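The Drying Cabinet

The letter from Promovik said the water in Karras would taste better by December. My aunt read it at the kitchen table, turned it over to see if there was anything on the back, and put it under the sugar bowl with the others.

"Better than what?" she said.

I had come up from Busent on the morning bus to help her sell the herbs. She dries mint and linden on racks in the spare room, and a woman from the Fometti shop buys them by the bag. The shop had sent a letter too. From now on they would only take leaves dried in a proper cabinet, with a door, at an even heat. They happened to sell such a cabinet. It cost 1,218 and could be paid off in 12 parts.

"It's a box," my aunt said.

"It says it has a fan."

"I have a window."

I told her the shop probably had its reasons. She asked me to name one. I said dust, and she ran her finger along the rack and held it up for me, clean, and waited for the next. I didn't have a next. I had seen the cabinet in the shop window and it had looked to me like a box as well, though I wasn't going to give her that.

The water man came at noon. He wore a Promovik jacket too big in the shoulders, and he poured us each a glass from a bottle he had brought along. My aunt drank hers and then drank one from the tap.

"Which is which?" he asked, smiling.

"You just poured it in front of me," she said.

He tried again with our backs turned. I picked the tap as the better one. My aunt said they were the same water and he had filled his bottle at the pump on the way up the hill. He laughed a little too long. He left us 5 coupons and a pen.

After he was gone she went into the spare room and shut the door. I could hear her moving the racks. When she came out she had the big bag ready, tied with string, and her good coat on.

"We'll take it down to her," she said. "She can smell it and tell me to my face that it needs a fan."

So we walked down, with me carrying the bag and my aunt carrying nothing, which was how she liked to arrive at places.
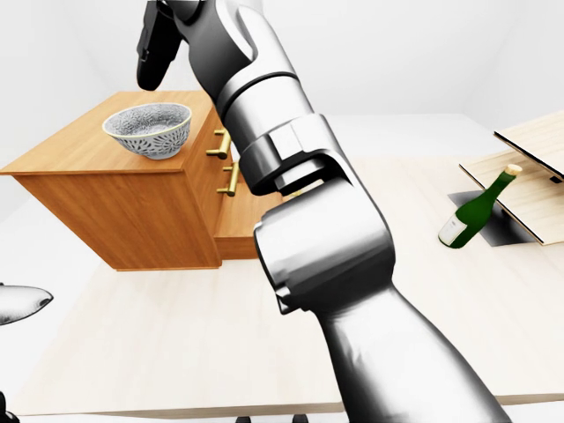

At the Shop

The woman opened the bag and put her whole face in it. She stayed there for some time. My aunt looked at the ceiling.

"It's very good," the woman said.

"But."

"But I've got the letter, same as you. They want the door and the fan."

"Who does?"

The woman thought about it. She said it came from the office, and the office was in Busent, or had been. She had never met anyone from it. She weighed the mint, paid us the old price for three bags out of the drawer, and wrote "cabinet" on the slip in small letters.

My aunt folded the slip and asked what the cabinet was used for in the window there, since it had been there all winter.

"I keep my lunch in it," the woman said.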